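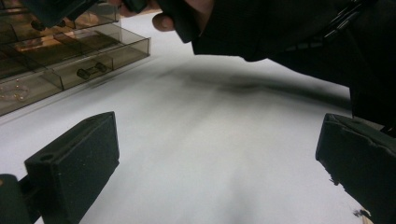
2021-05-15, Saturday

Sorting of small parts, second day. I continue from where the April notes stop. The goal is the same as before: every small part has one drawer, and anyone who comes to the bench can find it without asking me.

I started with the white surface. Last time I sorted on the bare wood and I lost two set screws in the grain, so I will not do this again. On white even a small washer shows immediately. It shows also all the dirt, and I had to wipe more often than I planned. Metal dust comes out of the old paper bags each time one is opened, and it goes everywhere. Next time I should empty the bags over a tray first and bring only clean parts to the bench.

The organizer stays on the left side. Kazimír prefers it on the right, but then I must reach over the parts I already laid out, and my sleeve takes them with it. If he works here on Monday he can move it, only please close the drawers before lifting. The drawers have no stop at the back and they slide out when the box is tilted.

About the smoky plastic. I was against it when we ordered from Kosano, I wanted the clear type. Now I am less sure. You can still see what kind of thing is inside, and the copper and brass colors come through quite well. What does not come through is the size. An M3 and an M4 spacer look the same behind this plastic, so labels are necessary anyway. I wrote the labels by pencil on masking tape for now. The printed ones we make when the order of drawers is final, not before.

Order of drawers, as it is today:

Bottom: rings and coils of wire. Do not put the soft wire under anything heavy, it loses its shape.
Lower: rollers, pins, short shafts. Everything that rolls away should live low.
Middle: spacers and washers, steel separate from brass.
Upper: copper pieces, terminals, the crimp sleeves left from the Grenmont job.
Top: empty for the moment. I want to keep it for parts nobody can name.

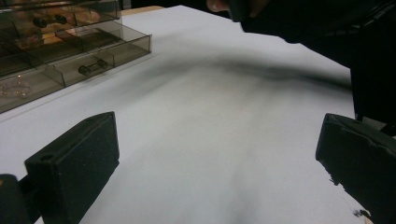
White surface with the parts organizer at the left, Saturday.

Counting. The bag from Zelenák is marked 300 washers. I did not count one by one, I weighed. First I put 10 washers on the scale, then 100, to see if the weight grows as it should. It did not agree well at 10 - our scale is too coarse for this - but at 100 it was good enough to use. By this weight the bag is complete. I wrote the weight of 100 on the inside of the cupboard door, so the next person does not need to repeat it.

The Ikton spacers are a different problem. The drawing says one length and the bag holds two lengths, the difference is small but you feel it if you stand them next to each other on a flat surface. I divided them into two piles and put the longer ones in a jar with a question mark. I will write to Ikton on Monday. Please do not use them for the bearing blocks until they answer.

Light: the bench lamp is strong but a person standing at the bench makes a long soft shadow over the middle, exactly where the hands work. It is not terrible, only tiring after one hour. A second lamp from the other side would help. Kazimír says there is one in the storage with a broken clamp.

Still open:
- wipe under the organizer also, I wiped only around it
- ask if the crimp sleeves can be thrown away
- dividers for the washer drawer, the present ones are too low and the washers jump over
- buy masking tape, the roll is finished

K. Skála borrowed the small tweezers and will return them to the hook, not to the drawer.

Last updated: Saturday evening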